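Home | Kitchen Table | Workshop | Laundry | Tips A to Z

Small table, robot arm, plastic fruit: what I'd tell a beginner

37 comments | 200 shares

I've been recording pick-and-place examples at home since September, and half of what makes a good batch is plain old housekeeping. (My mother would be thrilled!) So these are my table tips, for anyone else teaching an arm to sort fruit onto plates.

Get a tablecloth with a grid on it. I can put the plates back where they belong just by looking at the squares, and I keep a little notebook of which square goes with which start. Don't bother ironing, a few wrinkles are good for the thing to learn from. Do clip the cloth underneath though, or it creeps toward you all evening and your first example and your last don't match.

Pick plates that don't look alike. Mine are one white and one light blue, and when I write "mango to the blue plate" in the log there's no arguing later over which one I meant.

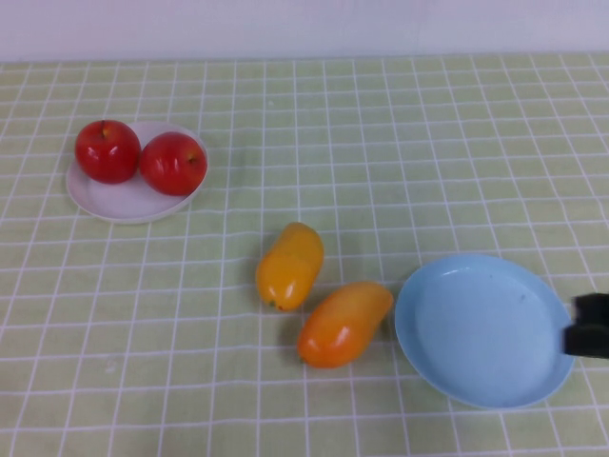 Jiahui Su wrote in to say she moves the loose fruit a square or two before every single take, even when she's tired, because her first 396 examples all started from the same spot and the arm was hopeless anywhere else. I do the same now, and I turn the fruit too, so the stem end points somewhere new.

More bits and pieces from my notebook:

Wipe the fruit with a dry cloth. Fingerprints dull the shine and then your morning takes look different from your evening ones.

Bring the arm in slowly and straighten up before you close the fingers. If you fumble, keep going and mark it as a fumble in the log. I used to delete those and I wish I hadn't.

Tuck in your cables and snip your zip ties! It's a two-minute job with side cutters and I put it off for weeks.

Stop after 9 takes and have some tea. My hands get sloppy at ten, every time. 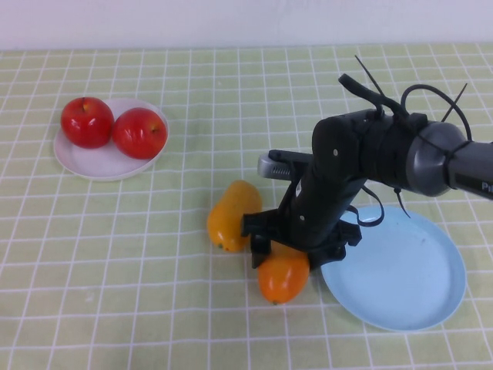
Fingers down at the orange mango, with the apples sitting on the white plate.

Next time I'll get into lamps, and how I label the boxes so the Drarndale batch doesn't end up in with the kitchen one again.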